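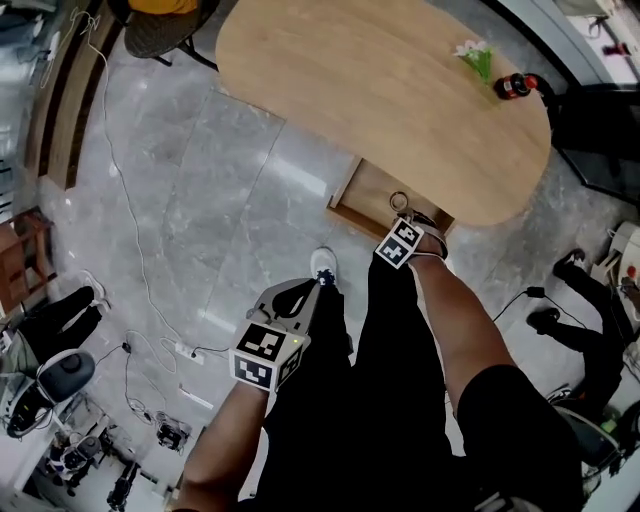 September, evening – the bean table

Spent most of the day on the bean table. I call it that for the shape of the top, and Veerle has started doing it too, so the name will stick whether Marijke likes it or not. She wanted it written down as the Plirnwood table in the inventory. I put both.

The drawer was the job for this morning. It comes out far enough to get at the back corners. I emptied it last night and found 138 receipts from Drevbridge, an old key, two pencils and a roll of tape that had gone solid. Omid went through the receipts at lunch and kept four. The key doesn't fit anything in the house. I tried it in both cabinets and the back door and then put it in the jar with the others.

The sides of the drawer are pale and clean, much lighter than I would have guessed from the top. The ring handle is good and I am leaving it alone. Kyung-tae thinks a plain knob would be easier on the fingers. He may be right, but the ring came with the table and it stays.

The artificial flowers are still at the right-hand end, the white and pale pink ones. I have gone back and forth on them. Real ones last four days in that room and then drop petals on the marble. The dark bottle with the red cap ended up on its side next to them, close to the edge. It needs a proper place, probably the cabinet.

The floor on the left is a mess of cable. The long white one still runs all the way across to the power strip, and the black ones are in a tangle beside it. Tomorrow I want to ask Omid which of them can go. A second outlet on the table side would fix most of it. Van Loon quoted 236 for that in the spring and I said no, which I now regret a little.

Paid the Terkesel bill, 800. Vibeke called after supper about the chairs. She can have them here by the end of the month if someone helps her carry. I said I would ask Kyung-tae.

Still to do: wax for the drawer runners, felt for the feet, call Van Loon back.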